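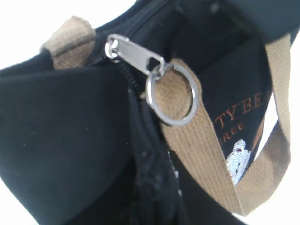 Equipment Review Group
Minutes of the January meeting

Present: warehouse, returns desk, purchasing, health and safety, IT support. Apologies from accounts.
The meeting opened at 10.15 a.m. in the upstairs room.

1. Minutes of the last meeting
Agreed with one correction. Under item 4, "Koivisto conveyor" should read "Koivisto bench". Purchasing will change the file copy.

2. Matters arising
The extra power sockets along the returns wall are in. The second one from the door trips when the shrink tunnel is running and the electrician has been asked back. Floor tape still to be ordered.

3. Cerkanent arm, trial at the returns desk
The trial unit from Cerkanent has been on the Koivisto bench for 6 weeks. It is being looked at for opening, checking and closing returned bags before they go back to stock. The supplier's offer covers the arm, the gripper with its wrist camera, the software and one visit to set it up.

Returns gave a report. Boxes and hard cases are handled well and need little attention. Soft goods are mixed. Cloth bags with a zip are the main subject of the trial and take the longest, as the bag moves when the zip is pulled. The arm does better when the bag has been laid flat with the opening towards it. Staff have got into the habit of doing this, and returns asked that it be written down so that the late shift does the same.

Zip pulls were discussed at length. A plain metal tab is found and gripped more often than a short cord or a fabric tag. Where a ring or a strap is fixed to the pull, the gripper sometimes takes hold of the strap and the zip does not move. The software then tries again up to 7 times before it calls for help. Returns felt this was too many and would like it set lower. IT support will ask whether we can change it ourselves or whether Cerkanent has to do it.

Black fabric was raised again. The camera has trouble telling one fold from another on a dark bag under the strip lights. The lamp on the bench has been moved to the left and this has helped. The lamp arm is loose and needs a new screw.

Lint and dust: the arm does not remove these. Checking for marks and brushing down stays with staff, and it was agreed that this should be plain in any paper put to the managers.

Lettering and logos: the software has a setting for matching embroidered or printed wording to the stock list. It needs the panel to be in clear view, and a strap lying across it is enough to spoil the match. Returns has gone back to reading the swing ticket. Purchasing asked whether the setting is charged for. It is included in the trial but is a separate line in the full offer.

Log: 74 bags were entered on the trial sheet up to the end of last week. The late shift has not always filled in the last column, so the sheet cannot yet be used to compare times with the hand bench. The sheet is to be kept in full for the rest of the trial.

4. Costs and terms
Purchasing has the written offer. The yearly service charge is 2000 pounds and covers parts, phone support and software updates. Gripper pads are not covered and are bought in packs. The pads now fitted are showing wear at the tips. Purchasing will ask for a price per pack and how long a pack is expected to last on cloth.

A second offer has come from Irkemell for a similar arm on a wheeled stand. No trial is offered, though a visit to see one working could be arranged. Returns would like to go. Health and safety asked how the stand is locked and whether it can be used on the painted part of the floor.

5. Health and safety
The stop button on the trial unit is within reach from the chair but not from the roll cage side. A second button is to be asked for. Sleeves and lanyards are to be kept clear of the gripper, and the notice needs putting back up after the wall was painted.

6. Stisov software
IT support reported that the Stisov stock system will take results from the arm as a file at the end of each shift. A live link would cost extra. The group was content with the file for now.

7. Actions
Returns: write up how bags are laid out; keep the log complete.
IT support: number of retries; file transfer test.
Purchasing: pad prices; cost of the matching setting; Irkemell visit; floor tape.
Health and safety: second stop button; notice.
Warehouse: screw for lamp arm; chase electrician.

8. Any other business
The kettle in the upstairs room has been replaced. The old one is not to be used.

The meeting closed at 11.40 a.m. Next meeting in February, same room.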